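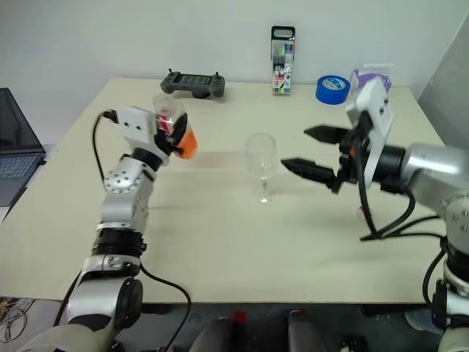

Figure 1. Pouring task. Bottle in the left gripper, wine glass at the center of the table, right gripper open.

Projects > Student Reports > Household Robotics > Can Two Arms Pour a Drink?

Can Two Arms Pour a Drink?
Project report by Ah-rin Sung
Trillstead Technical College
Submitted 7/22/22

1. Question

My project asked whether a pair of low-cost robot arms can do a simple kitchen chore well enough to be useful in a home. The chore I picked was pouring from a plastic bottle into a wine glass. A person does this without thinking. For a robot it combines several things that are usually studied separately: seeing a clear object, holding something soft without crushing it, and using one arm to steady what the other arm is working on.

I did not try to build a product. I wanted to know how far the method we learned in class would go on a real object, and which part would fail first.

2. Setup

The arms are mounted in front of a table against a plain wall. Each one ends in a gripper that opens and closes in a straight line. The left arm handles the bottle and the right arm handles the glass. I kept these jobs fixed for the whole project. The view in Figure 1 is the one the control program uses to find the objects.

The glass is a normal wine glass with a round bowl and a thin stem. I considered a plastic tumbler, which would have been easier, but people own wine glasses and a home robot would have to deal with them. Other small items stay along the back of the table during trials. In May I ran the arms on a bare table and the program did well, then got much worse when a box was left behind the glass. After that I trained with things in the background.

3. Method

The full chore has these steps in my notes:

Grip the bottle and lift it.
Bring the open right gripper to the glass.
Close on the glass and hold it still.
Take the bottle neck to the rim and tilt.
Return the bottle upright and let go of both.

I recorded 200 demonstrations by moving the arms by hand control, then trained the program to copy them. The training code is based on a package called Tindau, which our lab already had running. I changed the part that decides when to close the gripper, as the original version closed too early on clear objects.

Most demonstrations were done with the cap on the bottle. This let me practice the motion without cleaning up. Taking the cap off is a separate problem and I left it out. For wet trials I removed the cap myself and put a small amount of water in the bottle.

4. Results

I ran 43 test trials after the last round of training. Two of them were complete, meaning every step was done in order with no help from me and no water on the table. The rest stopped somewhere along the way or spilled.

Gripping the bottle was the strongest step. The bottle has a printed label and an orange cap, so the program had something to look for, and small errors in position did not matter much. The plastic bends, and that helped the grip, but in wet trials it also pushed water out early when the gripper closed too hard.

Reaching for the glass was the weak step. The bowl, the stem and the foot are all clear. The program often went for a point slightly behind the glass. I think it was partly following the shadow on the table, but I did not test this properly. When the fingers reached the stem at the right height, the hold was usually good. When they came in high they pushed the bowl, and the glass slid or tipped. I stopped the arm by hand in those cases.

Pouring was slow but better than I expected. The arm has no sense of how full the glass is. It tilts for as long as the demonstrations did, then stops. With a different amount of water in the bottle the result changes, and the program does not know it.

5. Comparison with shop-floor work

As part of the course we visited Vincze, a packing company in Bretwood that uses robot arms on a filling line. Their machines handle bottles all day with very few errors. The difference is in the setting. The bottles arrive in the same place, facing the same way, and a fixture holds them. If a bottle is missing, a sensor stops the line.

The engineer who showed us the line said they would not put a loose glass in front of one of their arms. A kitchen table has no fixture - the glass is wherever someone left it. My robot had an easier time than a real home would give it, and it still failed on most trials.

6. Conclusions

On my results, the answer for this chore is no, not yet. The arms can make the motion. What they lack is a reliable way to find the glass and a way to tell when to stop pouring.

If I continue, I would first add a camera near the right wrist so the program sees the stem up close. I would also weigh the glass during the pour, with a kitchen scale under it to begin with. I would like to repeat the tests with a colored glass to learn how much of the problem is due to clear material - that could be done with the current setup and no new parts.

The trial log and the changed Tindau files are in the lab folder under my name. The log includes the trials I stopped by hand, marked with an S.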